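July
By the Murkurby Household Page

Glossy tabletops and the cloths that ruin them

Whoever sold the world on shiny dark tables did not own a toddler, a window or a sandwich. Ours is the marble-look kind, bought from the Trumelov outlet in a weak moment, and it has shown us every fingerprint since. After two years I have made a sort of peace with it. These are the terms.

Crumbs first, always dry. A soft brush or the edge of a postcard will do. If you go in with a wet cloth you get paste, and then you get to clean up paste.

Use less water than you think. Wring the cloth until your wrists complain. One drop of dish soap in a bowl of warm water is plenty; the people who squirt it straight onto the table are the same people who write in about streaks.

Two cloths, one damp and one dry. The dry one does the real work and gets none of the credit. Wipe in long passes the length of the table, then get down at eye level and look across it toward the light. You will find something. Decide whether you can live with it.

Skip fabric softener when you wash the cloths. It leaves a film, and the film goes on the table. Hang them up between jobs, too. A cloth left in a wad by the sink smells like a pond by supper.

New red cloths get washed alone, twice, before they go near anything pale. I learned this on a set of Psarras napkins that are now pink and will be pink at my funeral.

Pick things up before you wipe. Going around the wooden blocks leaves neat dull outlines of wooden blocks, and everybody can tell. Wood doesn't care for sitting in a puddle either.
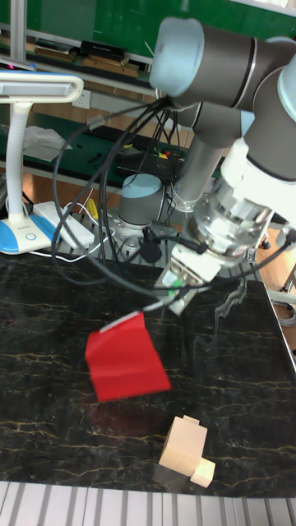

Dikevport wrote in to say that two cloths is one too many, and that a single big one folded in quarters gives you 8 clean faces if you keep refolding it. Fine. I tried it and lost track at the third face, but the table looked all right.

For dried-on jam, lay the damp cloth over the spot and go do something else. Scraping is for windshields.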